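Cold storage: change to humidity setpoints

Starting in November, the Kirnthorpe packing site will run its apple rooms at a higher relative humidity.
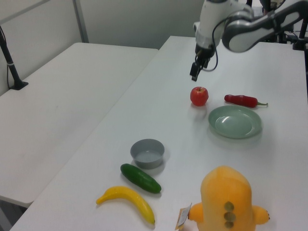
The change covers rooms 4 and 8, which were refitted with Clekwood evaporator coils over the summer. Temperature setpoints stay as they are. Fan speed drops one step during the overnight cycle to limit moisture loss at the skin of the fruit.

Glória Baptista compared weight loss in 233 bins held under the old and new settings. Bins nearest the doors lost the most weight in both groups, and door seals in room 8 have been replaced as a result. Her full table is filed under work order 3307.

Peppers must not be stored in either room. They are prone to chilling injury at apple temperatures and should go to the warmer room on the east side, including part loads and returns.

Shift leads should log humidity at the start and end of each shift, using the handheld meter and not the wall display. Questions about the logging sheet go to Chih-ming Siu.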